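Depth holes, again

I spent most of December on the part of our planner that decides where things can be put down.

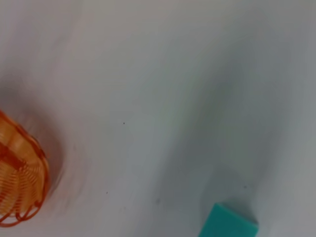 The planner, which we call Skavberg, takes the wrist camera stream and builds a small height map of the work surface. It then looks for patches that are flat enough and far enough from anything else. On a bare tabletop this was easy. On cloth it kept rejecting good spots, because every soft fold came through as a step in the map.

My first fix was to smooth the map more. The folds went away, but so did the edges of low objects, and the planner started offering places that overlapped them. I backed that out the same evening.

The second fix has held up better. We now keep 2 maps – one smoothed, for judging the surface, and one raw, for collision checks. A patch has to pass both. Leena Jääskeläinen suggested it months ago and I said it would be too slow. It adds around 4 milliseconds per update, so I was wrong about that.

Wire objects are still a problem. Depth comes back full of holes, and the map treats the holes as free space. For now I grow the outline from the color mask by 30 millimeters and block everything inside it. It wastes room but the planner stops trying to use the gaps.

I also dropped frames taken while the wrist is moving fast. The blur was shifting the mask by a few pixels and the planner would change its mind between updates.

The branch is merged. Next is the logging code, which still writes timestamps in two different formats.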